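Notebook, April, bimanual handover, gear set

3:40 pm. Reran the handover comparison from the Kotian branch. Thenmozhi's claim is that the two-stage policy (coarse approach, then a short closing phase triggered on wrist pose) beats the single policy by a wide margin. Her number was good. I don't trust it yet.

What bothers me is the baseline. It was trained on the older Anness demos, where the teleoperator paused before every transfer, and the two-stage one got the cleaned-up set. So we're comparing data as much as method. Retrained the baseline on the cleaned set overnight, same seed, same step count.

Did 12 trials each before I had to stop. Two-stage: 11 transfers. Baseline on clean data: also 11. So much for the wide margin. Twelve is too few to say they're equal either, and I'd want 100 before anything goes on a slide.

Ashwin thinks the gain will come back with the start poses randomized properly. Maybe. Right now the Skeltudance script jitters the receiving arm by around a centimeter and leaves the giving arm alone, so I wouldn't call it randomized.

To do: fix the jitter, log trigger time separately from contact time, ask Donov for the raw demos.

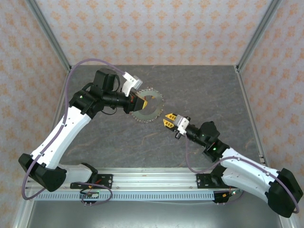
The trigger is the part I'd attack first if I were reviewing this. It fires on wrist pose and knows nothing about where the part is. With the left gripper holding the ring gear and the gear sticking out to the right, the open yellow fingers of the other arm have only a small gap left to cross, and a slightly different grasp on the left changes that gap without changing either wrist. Want 3 deliberately bad grasps per policy before I argue with Thenmozhi again.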